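Part-Time Judo Instructor Wanted, Beginners and Returning Adults

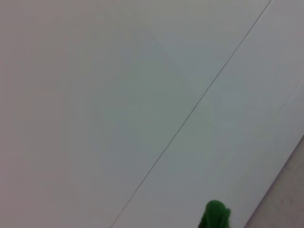 SISTGATE, September

Droris Judo needs a part-time instructor for two evening classes a week. Our last one moved away for love, a throw we never taught a defense for.

The beginners' class starts at 6:30 p.m. and has 14 people on the roll. Most of them can breakfall. One of them can breakfall beautifully and would prefer to do only that. The later class is for adults coming back to judo after a long break, with the knees you would expect and memories of being much faster.

You should be a brown belt or higher, with at least a year of teaching beginners. Competition results are nice to hear about once. We care more about whether you can show a hip throw to a tall accountant and a short teenager in the same ten minutes and have both of them want another go. Current first aid certification is required, and so is a background check, which we pay for.

Groundwork specialists are welcome to apply, provided they remember that the students have to get to the ground somehow. If your plan is to spend the fall term on grip fighting theory, the Fang club across town may be a better fit, and they have more chairs.

Pay is $55 per class, plus travel if you live outside Sistgate. You also get free use of the mats on open nights and a key to the building. The key works if you lift the door a little.

The job runs through the school year, with a break over the winter holidays. You will help at our in-house tournament in spring, where you will referee, settle arguments about who weighs what, and possibly lose to a parent.

To apply, send a short note about your judo and your teaching to head coach Jui-lin Cheung at Droris Judo, 559 Grunix Road, or hand it to Chia-jung Choi at the front desk before the 6:30 class. One page is plenty. Shortlisted applicants will be asked to teach a 20-minute trial lesson. Bring your own gi. The spare one fits no known human.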